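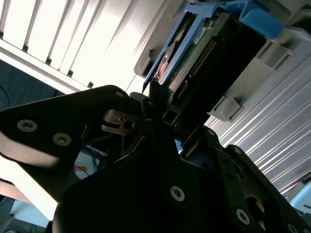 Tiroirs pour disques durs et baies de stockage - gamme Drondis

Référence catalogue : Drondis 613
Catégorie : Stockage et serveurs / Supports de disques
Disponibilité : sur commande auprès de Sastau

Présentation

La gamme Drondis réunit les tiroirs de disque et les cages destinés aux armoires de serveurs des administrations, des établissements d'enseignement et des centres d'archives. Le tiroir bleu maintient le disque dur par les côtés et laisse accessibles la carte électronique et le connecteur. Il s'insère dans une baie grise à glissières, commune à l'ensemble des modèles de la gamme.

La couleur du tiroir répond à une convention d'exploitation. Le bleu est réservé aux disques de données ; les disques système reçoivent un tiroir gris. Les services qui appliquent déjà une autre convention peuvent demander une teinte unique lors de la commande, à partir de 100 pièces.

Composition de la référence 613

Un tiroir bleu en matière plastique, avec rails latéraux et loquet
Un jeu de vis de fixation de rechange
Une planche d'étiquettes d'inventaire
Une notice de montage en français

Le disque dur n'est pas fourni. La baie est vendue séparément sous la référence Drondis 800.

Montage du disque

Le disque se place dans le tiroir connecteur vers l'arrière. Les rails doivent être engagés sur toute leur longueur avant la mise en place dans la baie. L'insertion s'effectue en ligne droite, sans appui sur la carte électronique ni sur les broches du connecteur. Une résistance en cours de course indique le plus souvent un rail mal engagé : il convient alors de retirer le tiroir et de reprendre l'opération depuis le début.

Le retrait s'effectue par le loquet. Il est demandé d'attendre l'arrêt complet du disque avant toute extraction, y compris lorsque le serveur autorise le remplacement à chaud. Le disque retiré est déposé à plat sur un tapis antistatique, puis rangé dans sa pochette.

Compatibilité

Les tiroirs Drondis acceptent les disques durs de 3,5 pouces. Les disques de 2,5 pouces requièrent l'adaptateur Nyberg 91, disponible à l'unité. Les tiroirs de l'ancienne série Vadomico n'entrent pas dans la baie 800 - leurs rails sont plus hauts - et ne peuvent être repris à l'occasion d'un renouvellement partiel.

Entretien

Les glissières sont dépoussiérées à sec lors de chaque visite de maintenance. L'emploi de lubrifiant est proscrit. Tout tiroir dont un rail ou le loquet présente une fissure doit être retiré du service et remplacé. Les loquets sont proposés en pièces détachées ; les rails, solidaires du corps, ne le sont pas.

Commande et garantie

Les commandes sont adressées au service des achats de Sastau, accompagnées du modèle de serveur concerné et du nombre de baies à équiper. Les établissements titulaires d'un marché en cours indiquent leur numéro de marché sur le bon de commande. La garantie couvre les défauts de fabrication du tiroir et de la baie pendant deux ans. Elle ne s'étend ni aux disques ni aux données qu'ils contiennent.

Produits associés : baie Drondis 800, adaptateur Nyberg 91, pochettes antistatiques, obturateurs pour emplacements libres.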